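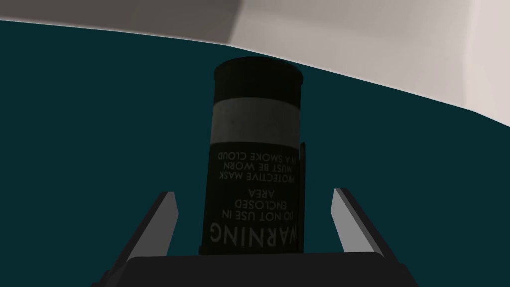 Wrist view in the sim, fingers open on either side of the canister. The label reads upside down from here.

Quick one from the data side this month, because people keep asking at lunch what we do all day. We collect grasps. Lots of them. September target for the Jemanach set is 3,000 episodes and as of Sunday night we have 878 that passed review. So, behind. Not panicking yet.

How it goes, for those on the Lastavby floor who haven't been up: everything is simulated at this stage. Operator sits with the controller, gets a prompt ("pick up the canister"), drives the arm, opens, closes, lifts, puts down, ends the episode. Wrist camera and joint positions get saved together. Then the sim shuffles the objects and you go again. An episode is capped at 30 seconds. Go over and it's binned automatically, which Darius Marinescu thinks is too strict and says so in every meeting.

The smoke canister has been the argument of the month. Dark body, light band near the top, a warning printed on the side. Good object for us for exactly that reason – we want the model to cope with things that are hard to pick out in the wrist view. But the early batches nearly all had it upright and on its own, and Cosmin Preda's first training run learned just that. Upright canister, fine. Tipped over next to something else, arm wandered off and hovered. Took us a day to believe it was the data and not the code.

So now, clutter. New rule from Liviu Bălan: at least 9 objects loaded per layout, mixed sizes, and no tidying up before you start. If the target is half behind something, you work it out. Slow approaches are OK. Changing your mind halfway is OK too, just don't stop dead in the middle, the pauses mess up the timing and somebody has to trim them by hand (Traian, mostly. Be nice to Traian).

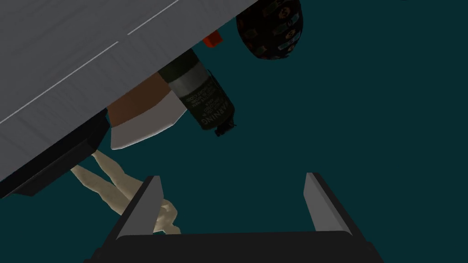
One of the cluttered layouts. Green canister at an angle, beige figure lower left, gripper open.

First cluttered batches are in review now. Pass rate is lower, as expected. Main reasons for rejects: closing too early, knocking the target away and chasing it, and wrong prompt attached to the episode. That last one is on us and not the operators. Attila Csizmadia has a fix for the prompt mixup, should be in by the time you read this. If you still see a prompt naming an object that isn't loaded, skip it and write down the layout name. Dont try to be helpful and pick up something similar.

Failed grasps: please keep them! Several people have been deleting theirs out of embarassment. We want them, as long as you mark them as failed at the end. A miss followed by a second go that lands is about the best thing you can give us, Cosmin is asking for more of those specifically.

Other bits. Grestico are sending over their new object models, boxes and bottles mainly, Traian Vlad is checking scale before they go into rotation. Evening slots on the second station are open, put your name on the sheet by the door. The left trigger on that controller sticks a little, replacement is ordered.

Zamfir review is next, and Liviu wants the cluttered batches scored separately from the old upright ones. Ask him for the form.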